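Articles > Volume 32 > Materials and Methods > Section 3

3. Specimen preparation and edge profile

3.1 Choice of blank

The paddles used in the Pladthorpe trials were cut from a single batch of ash, stored in the drying loft at Holroyd until the moisture content had settled at 11 per cent. Boards with visible knots in the middle third were set aside. The remaining blanks were planed on both faces, marked from a card template and sawn 2 mm outside the line. Grain direction was kept parallel to the long axis in every case, as earlier work on short paddles had shown that even a slight run-out of the grain lowers the load at which the neck fails.

Two outlines were compared. The first, referred to below as the Uto outline, has a broad rounded head and narrows steadily over the lower two thirds of its length. The second keeps a constant width to the shoulder and then steps down sharply. Both have the same face area, so that differences in drag can be put down to shape alone.

3.2 Surface finish

Each paddle was sanded by hand through three grades of paper and given two coats of white Lastex sealant, with a day between coats. The sealant adds very little to the mass but fills the open pores of the ash, which would otherwise take up water unevenly during the longer runs. Paddles were weighed before and after coating. Those that gained more than the batch median by a margin of 13 per cent were stripped and coated again.

Edge thickness was measured with a dial gauge at fixed stations along both sides. Repeat readings at the same station agreed closely on the straight portions and less well at the tip, where the gauge foot tends to slide off the curve. Tip values were therefore taken as the mean of five readings, and the largest and smallest were dropped before averaging.

3.3 Tank procedure

Runs were made in the long tank at a water temperature held between 13 and 14 degrees. The paddle was clamped at the neck, lowered until the head was fully covered and drawn through the water at constant speed over a distance of 32 m. The first and last 4 m of each run were discarded to remove the effects of starting and stopping. Between runs the water was left to settle for 40 minutes. Shorter intervals were tried in January and gave readings that crept upwards through the day, and the data from that month are not used in the analysis.

Force was recorded at the clamp in two directions, along the line of travel and across it. The sideways component is small for a symmetrical head, but it grows quickly once the peak of the tip is moved away from the midline. An offset tip also shifts the point at which the flow leaves the edge, and the two effects are hard to separate from force readings alone.
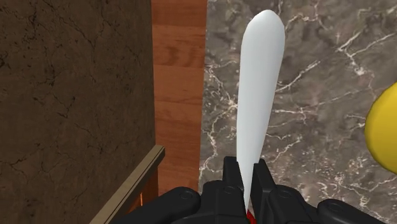
Figure 3. Plain white blade form with a broad rounded head and a narrow lower end, held upright.

For this reason a second set of runs was made with dye released from a fine tube ahead of the leading edge. The dye runs were slower and were used only to find where the flow left the surface. They do not enter the force averages given in Section 4.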